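Oficina de móveis: gavetas, puxadores e um pedido

Pessoal, recado rápido que a semana tá corrida. A cómoda que veio da Pakholm já está desmontada, gavetas todas fora. Quem passar na Ristutell à tarde, por favor não empilhar nada em cima delas. O Riku Sugawara começa a colar esta semana e precisa das peças à mão.

Lixar só a madeira crua do interior, grão fino, sem pressa. Na frente NÃO se mexe, o acabamento brilhante fica como está. Lascas nas bordas: cola primeiro, massa depois, retoque de cor no fim.

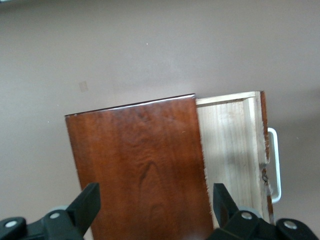
Gaveta com puxador branco de metal. Borda lascada, para colar.

Os puxadores: ainda não decidimos. A Toshiko Okabe quer manter os brancos, eu punha uns de latão. Quem tiver opinião responda a este email até ao fim de julho, depois fica como ficar.

Falta material também. Lixa 350 acabou, pincéis finos idem. Orçamento que resta: 306 euros, e ainda temos a mesa da Grarcombe para acabar, portanto comprar só o necesário. Recibos na caixa da entrada, com nome.

Ah, e tragam panos velhos de algodão, os que há já não servem pra nada.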